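4.2 Scheduling the uplink during short passes

The Galanis cubesat passes over the Drorkmont ground station several times a day, but only a few of those passes climb high enough to be of real use. A good one lasts 11 minutes from horizon to horizon, and a poor one is over before the antenna has settled. Our first scheduler treated every pass the same way. It filled the command queue in order of arrival and sent whatever fit, which meant that a long software patch could hold up a two-line change to the heater settings until the next orbit.

The new scheduler, Tutier, looks at the whole day at once. It knows the predicted height of each pass, the noise we usually see in that part of the sky, and how long each command can wait. Small urgent commands go out first, even on a low pass, and large files are cut into blocks that can be picked up again later. We were delighted by how much this simple change gave us! Over the test period, 93 percent of urgent commands reached the spacecraft on the first pass after they were written. 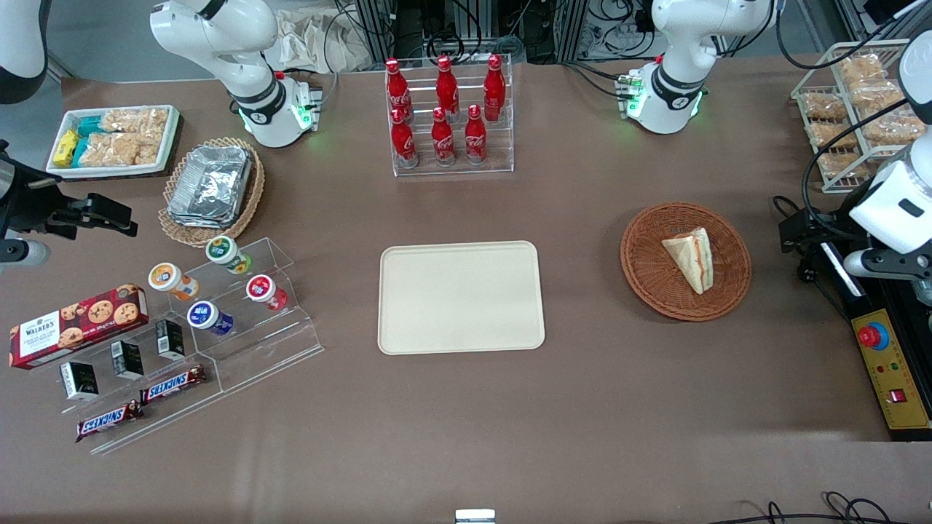
The blocks themselves turned out to need more care. Each one carries its own checksum, and the spacecraft reports missing blocks at the start of the next contact, so the two sides never have to agree on where the last pass ended. Märta Moen suggested sending that report twice – once at the start and once near the highest point of the pass – and it cleared up nearly all of the stalled transfers we had been chasing since June.

Low passes to the north remain the hard case, and to us the most interesting one. The Lerkerer ridge hides the first part of the track, and the signal then comes up very quickly. Figure 2 plots received power against elevation for these passes, with the steep rise just above the ridge line. Some 2 dB of extra margin would let us start the uplink earlier, and we have begun testing a slower data rate for the opening seconds to get it.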